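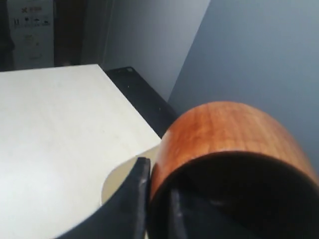
Wrist camera view: wooden cup gripped by the rim, one finger inside and one outside.

Teaching a Pick-and-Place by Remote Control
Posted by Vira Vasylenko, Oct 5, 2022

You will be bad at this for the first hour. I was, and I had written the manual.

This page covers recording demonstrations with the Junero hand controller on a tabletop arm with a two-finger gripper. It assumes the arm is powered, homed and talking to the Bilyk recorder. If it isn't, go and fix that first, and come back when you have stopped swearing.

Before you record

Decide what the task is and write it in one sentence. "Pick up the cup and put it on the pad" is a task. "Tidy the table" is a lifestyle.

Decide where an episode starts and where it ends. I start with the gripper open at the home pose and end with it open again at the home pose. Pick whatever you like, but pick once. Severyn and I spent most of April recording the same task with two different endings, and the trained arm dutifully learned to hesitate between them like a man in front of a buffet.

Choose your grasp

A cup gives you two sensible choices: squeeze it around the outside, or put one finger in the mouth and clamp the wall. I use the rim grasp for wooden cups. A glossy curved side gives flat fingers very little to hold, and the wall of a cup is a much easier thing to pinch.

The drawback is that you have to get a finger into a hole while looking through a camera on the wrist. The inside of a cup is dark and your finger is black, so go by the outer finger and the rim. Line up the outer finger, check that the rim sits between the two, then close.

Recording an episode

1. Return to home and open the gripper fully.
2. Put the cup down somewhere new. Turn it a little too. People swear they are placing it at random and then put it in the same spot all morning.
3. Press record and wait for the beep. Moving before the beep is the most popular mistake we have.
4. Approach slowly and in one go. If you miss by a little, correct and carry on. Small recoveries are worth keeping.
5. Close on the rim and pause for a moment before lifting.
6. Lift, carry, lower. Let the base touch down before you open the fingers. Dropping it from a height saves no time you will ever get back.
7. Go home. Press stop.

If you knock the cup over, press discard and reset. Don't rescue it with your free hand, or you'll have taught the robot that a hand arrives when things go badly.

How many do you need?

For one cup on one table, I get something usable from 60 good episodes. Our Gader set has 952, and the arm still has opinions about handles.

Stop after 37 minutes or when your wrist complains. Tired episodes look fine in the recorder and are terrible in training: long pauses, little jerks, a general air of resentment. Watch a few back before you train on anything, at normal speed, and delete the ones that make you wince.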